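Pindosby Cell 2: setup and maintenance notes

Revised 5/13/20. Replaces the sheet kept with the Vumano spares.
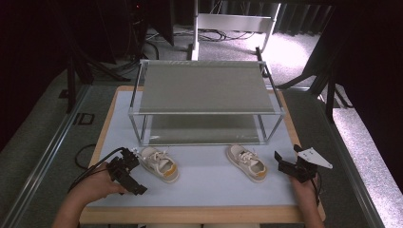 Pindosby Cell 2 records two-handed tabletop tasks with a pair of hand-held grippers. These notes cover the table, the cabling, the routine checks and the parts that wear. The layout has to be restored before every session, and the order matters: table first, then fixtures, then objects, then grippers. For the shoe task the two-tier shelf stands toward the back half of the mat, and the pair of small off-white sneakers goes in front of it, both angled. Hold one gripper in each hand and keep both cables outside the work surface. The left cable runs out over the wooden border and down to the carpet.

Contents

table.txt: mat and border measurements
tasks/: one layout sheet per task
wear.csv: gripper service log
faults.csv: dropped or rejected episodes, with cause

The current release holds 1492 accepted episodes. Another 287 were rejected and are listed in faults.csv but not distributed.

Table

Lay the mat flat inside the border. Replace it if a corner lifts. Wipe it with a damp cloth and let it dry; solvent cleaners leave a shine that shows up in the recordings. Do not move the metal rails beside the table. If one is bumped, stop and redo the position check in table.txt before recording anything else.

Cabling

Leave a loop of slack on the floor at each side. A tight cable pulls on the wrist and eventually opens the strain relief. Connectors are Nestholm type, keyed, and should go in without force. If a gripper drops out when the cable is flexed near the housing, change the whole cable. Splices are not accepted. Cables on the floor behind the table stay connected between sessions.

Gripper checks

Before each session:
1. Close and open the jaw ten times. It must return fully open without help.
2. Check that the top plate is seated and does not rock.
3. Zero the jaw reading with the jaw fully closed.
4. Record one short test episode and play it back.

Service

Pivot pins are changed every 2000 cycles on the Ochoa counter. Use the supplied pins only. Tighten the bracket screws evenly, a quarter turn at a time, and rezero afterward. One dry wipe of the pivots is enough; oil collects lint from fabric objects.

Known problems

129 episodes recorded before September have a jaw offset on the left side. They are flagged in faults.csv and can be corrected with the value given there.
The right gripper sometimes reports a stale reading after power-up. Unplug it, wait ten seconds, reconnect and rezero.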